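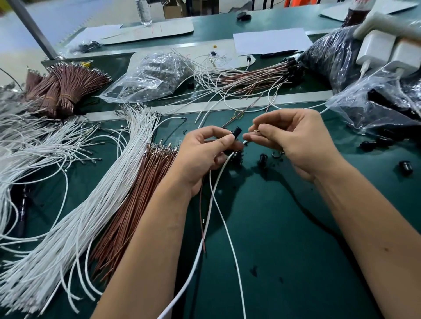 3.2 Rules for recording manual assembly

Figure 3. Bringing a terminal to a connector housing at the wire bench.

Work at the Plerdale site was recorded under a short set of rules agreed with the line lead before the first session in October. Workers kept their own bench layout. Wire bundles, bagged terminals and papers stayed where they were, as in Figure 3, and the bench was not tidied for recording.

A take started before the first part was picked up and ended once both hands were clear of the connector. Takes shorter than five seconds were dropped. Failed insertions were kept and labeled as such, as the Naqvi checklist asks for errors to remain in the set. This left over 600 takes.

Labels were written by one person and checked by a second, who did not see the first set. Where the two disagreed on the moment of contact, Shoaib Ghauri made the final call. Any worker could have a take deleted up to the end of the shift, without giving a reason.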